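Minutes, Track Subgroup, 2020-04-04
Held by phone. Six on the call, two apologies.

**1. Last minutes**

Accepted, with one correction: the quote from Hubmann was for cleaning and relining, not cleaning alone. The secretary was asked to stop shortening things.

**2. Condition of the track**

The secretary read out the summary from Skornum's survey. It rates the surface "good to very good" and recommends a full reline within the year. Several members could not see how both statements fit together. If the surface is that good, why does the same firm want to sell us paint? It was noted that the survey runs to 137 pages and that most of them are general advice on synthetic tracks.

The picture was discussed. One member thought the red looked dull and the left-hand lanes washed out. Another said that blur and a gray sky would do that to any track, and that no money should be spent on the strength of it. The lane lines can be made out, which was taken as a point against hurrying.

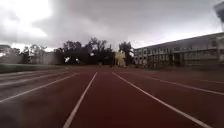

*Item 2: view along the lanes toward the trees, grass and gray wall on the left.*

A request was made for somebody to walk all the lanes with a tape and a notebook before the next call. Agreed, although the member who agreed to do it doubts it will tell us anything.

**3. Quotes**

Two received, from Hubmann and Custau. Custau's is lower but leaves out the lane numbers and the relay marks - again. The chair asked whether "premium finish" means anything. Custau will be asked to put it in writing. No decision.

**4. Codex booking system**

The trial continues. Supporters say it saves time. The meeting has yet to see whose. Paper sheet to stay up beside the gate until at least the end of April.

**5. Grass edge**

Proposal to cut back the grass along the inside lane every week. Not supported. Every two weeks was thought plenty, and will be reviewed if it creeps over the edge.

**Actions**

- Walk the lanes and report back: track rep
- Written answers from Custau: secretary
- Ask Skornum which pages apply to us: chair

Next call to be set once the lane notes are in.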